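surf fishing thread, long one, typing this from the truck before I lose signal

1/ Got to Pistulport at 4:30 am, tide still dropping. Wind straight in my face. Nearly went home

2/ Dehua Gu was already set up past the second jetty. Two rods out, no light on. He'd been there since midnight and had one short striper to show for it

3/ I started with the Tilow metal, 3 oz. Nothing. More than 90 casts of nothing. Weed on every second one

4/ Switched to bait about an hour before low. Fresh clam, short leader, circle hook. The trick on this beach is dont throw far – the trough is right there in front of you, maybe closer than you think. I keep forgeting this every February

5/ shelf and cans, then a blur

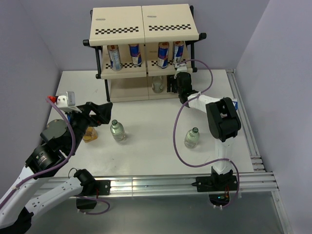
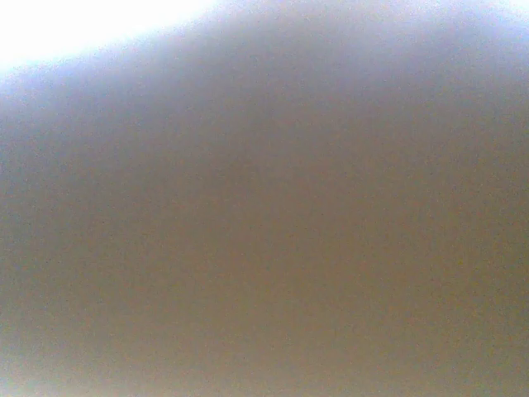 6/ First real hit right at the turn of the tide. Rod bent over, then slack. Checked the leader, chewed through. 30 lb was too light, went up to 50

7/ Second hit stayed on. Good fish, ran along the beach instead of out, I had to jog after it in waders. Dehua laughing the whole way. Let it go in the wash, no measurement

8/ People asking about line: Zerau braid, 120 yards of it left on the spool after a bad cut last fall. Enough for here. Not enough for the point

9/ Reel is the old Van Dijk. Handle knob squeaks. Will grease it. Have been saying that for a year

10/ Going back for the evening low if the wind drops. Bring gloves – mine are soaked

Recent posts
Which sinker holds in a side current
Clam vs bunker in cold water
Jetty parking, what changed
Leader knots I still use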